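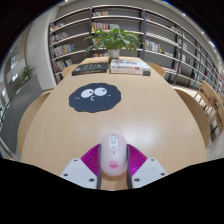

Chapter 10
Showing the Work: The Demonstration Visit

After you study this chapter, you should be able to:
- explain what a visitor can learn from a short demonstration, and what must be asked separately
- describe one pick-and-place task in terms of approach, grasp, transfer and release
- prepare a table task that a guest can try by hand
- write a visit report that keeps observations and claims apart

Before you read
Think of a machine that you saw at a fair, at a school or in a shop. What did it do in front of you? What did the person beside it tell you? Try to write the two answers on separate lines. Many students find that the second line is much longer.

10.1 A Wednesday at Siseck

In the earlier chapters we met automation through drawings, tables and programs. In this chapter we go to see it. Our case is the February open day at Siseck, a training center where groups can follow the work of the Wumico project. The project collects examples of simple hand tasks, and these examples are later used for teaching a robot arm. The open day had 200 places, and visitors were divided into small groups. Each group stayed at one table until the next signal.

The group that we follow arrived at 10 in the morning. Their guide was Raili Tikkanen, who has led such visits for several years and who wrote the worksheets at the end of this chapter. Her table did not have a robot arm. It had a task, and the tool for doing it was a gripper that a person holds in the hand. It carries a camera, so the recording shows the objects from the side of the tool. Students were a little disappointed at first. One of them asked when the robot would come. Tikkanen answered that the robot would be trained from what they were doing now, and that they should therefore do it slowly.

The task used a computer mouse and a dark mouse pad with a cartoon face on it. The instruction on the card had one sentence: "Move the mouse to the pad." Please read this sentence again before you continue. It does not say which way the mouse should point. It does not say from which side the fingers should come, or how hard they should press. A person fills these gaps without noticing. When you write a task for a machine, each gap is a decision, and somebody has to make it.

10.2 Four phases of one movement

It is useful to divide a pick-and-place task into phases. In the approach, the open fingers move to the object and line up with it. In the grasp, they close until the pads press on both sides. In the transfer, the object is carried. In the release, the fingers open and the object stays where it was put.

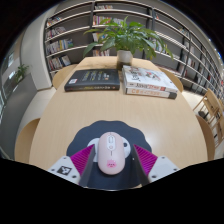
A single still image does not always tell us the phase. If the fingers are open on both sides of the mouse, they may be about to close, or they may have just opened. The position of the object helps us, because a mouse that already rests on the pad makes release more probable, but we need the images before and after to be certain. For this reason Tikkanen asks her visitors to write "open" or "closed" in the first column of the worksheet and to leave the name of the phase for later, when they can look through the whole recording.

The shape of the object also matters. A mouse is long and rounded. The fingers can take it by its two long sides, where the distance between them is smaller. A visitor who tries to take it by the ends will need a wider opening and will have less control. At Siseck the guests were allowed to find this out by themselves, and the guide did not correct them during the attempt.

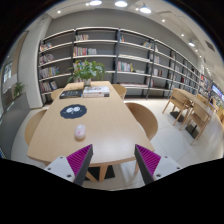

Figure 10.1 The open gripper at the near edge of the table. The mouse stands on the wood, and the pad lies just beyond it.

10.3 What else is on the table?

Look again at the far part of the table in Figure 10.1. There are books and a plant, and behind them a long wall of shelves. None of these belongs to the task. In a laboratory they would perhaps be removed. The Wumico team prefers to leave them, as the arm will later have to work in rooms where people read and keep their things.

Key terms: approach, grasp, transfer, release, finger pad, distractor object

Activity 1
Work in pairs. One partner writes an instruction of 11 words or fewer for moving an object on your desk. The other partner follows it exactly and stops at every gap.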